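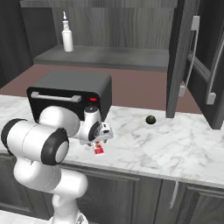

[urnum-sim] Re: Carton slips after lift, kitchen task

From: Tihomir Dimitrov
To: urnum-sim list
Subject: Re: [urnum-sim] Carton slips after lift, kitchen task

Roswitha Kohlhase wrote:

> I have been running the carton task on the lab machine since the January
> merge and I get a slip that I can't explain. The fingers close, the arm
> lifts, and then the carton creeps down between the pads over the next
> second or so. Sometimes it stays in, sometimes it drops. Same seed, same
> result, so it is at least repeatable.
>
> What I have tried:
>
> - raising the pad friction. It helps a little, then the carton starts to
> jitter and the wrist picks it up as noise.
> - raising the grip force. The carton tilts and sinks into one finger.
> - halving the lift speed. No change that I can see.
>
> I also get a different fault on the approach. If the carton starts close
> to the toaster oven the planner takes the hand round in a wide loop, or
> gives up. I put this down to the oven's collision shape but have not
> checked it.
>
> Two questions. Is anyone else seeing the slip? And are we still meant to
> be using the Kleinschmidt contact settings, or were those for last year's
> blocks only?
>
> Roswitha

Yes, I see the slip too. It is three separate things, so I will take them in turn.

1. Contact settings

The Kleinschmidt values were tuned for last year's blocks and should not have been carried over. The blocks were heavy, and the contacts were made soft to stop them bouncing when they were put down. The carton is light and has thin sides. With soft contacts the pads press into it, the solver pushes back, and part of that push has a downward component if the fingers are not square to the sides. That is the creep.

I have put a new set in config/contacts_carton. Stiffness is up, damping is up with it, and the friction is back where it was before any of us touched it. Please undo your own friction changes before you pull, or you will get the jitter back.

2. Time step

The stiffer contacts need a shorter step. I have moved the physics to 2,000 steps per second. The controller stays at 1,000, so it now runs on every second physics step. Anyone who has written their own control loop should check that they are not assuming the two rates are the same. The grip filter in the example code did assume it, and I have fixed that one.

It costs time. A full run is slower on the lab machine and a good deal slower on a laptop. If you only want to test the approach, turn the rendering off and use the old step. Do not report lift results from the old step.

3. Centre of mass

The carton model had its centre of mass at one corner. Whoever exported it left the origin at the corner of the mesh and the importer took that as given. So every carton wanted to turn in the hand, which explains your tilt when you raised the grip force. The mass is now in the middle. The red and white texture is the same as before, and the camera-based teams do not need to retrain for it.

With all three changes I ran the lift on the seeds from the qualifying list and got 13 drops, all with the carton gripped near one end. I would call those fair failures. The grasp point is for the teams to choose and I don't intend to hide bad choices with the contact model.

On the oven: you were right to suspect the shape. The collision hull was one box drawn round the whole thing, including the door handle, and then padded. The handle stands out from the door, so the padded box took up a strip of counter in front of the oven where there is nothing to hit. I have split it into four parts: the body, the lid, the door and the handle. The planner now brings the hand down in front of the door without the loop. There is still a margin and you can still hit the handle if you come in low with the wrist turned.

While I was in there I looked at the fridge. Its open door was fine and I have left it alone. The green ball beside the oven is a free body, so if you knock it, it will roll, and the run is marked down for a disturbed object under the current rules. Some teams had been treating it as fixed. It is not.

Things I have not fixed:

The Zekix plug-in still logs the gripper width one step late. Allow for it when you plot force against width, or the curves will look as if the force leads the motion.

The Waltex loader prints a warning about missing normals for the pump bottle on the back shelf. The bottle is out of the task area and the warning can be ignored. I would take a patch for it.

The lower cabinets still have a single flat collision plane each, which ignores the handles. This only matters if your elbow goes below the edge of the counter, and in that case your planner has a bigger fault than ours.

To update: pull the main branch, delete your cached hulls, and run the scene check once before anything else. If the cache is not deleted you will keep the old oven box with no warning. I lost most of an evening to that.

Roswitha, could you run your slipping seed again with the new settings and post the pad force log, both fingers, from first contact to the top of the lift? I would like to see whether the two sides come up together on your build. On mine the left pad touches slightly before the right and I don't yet know if that is the controller or the hand model. Please send it as plain text, as the list strips attachments.

If there are no objections by the time the log is in, I will tag this version and use it for the next round. Teams who have already submitted grasp results with the old contacts can resubmit without penalty.

Tihomir

--
urnum-sim: simulation list of the Urnum student robotics club
To leave the list, send a message with "unsubscribe" in the subject line.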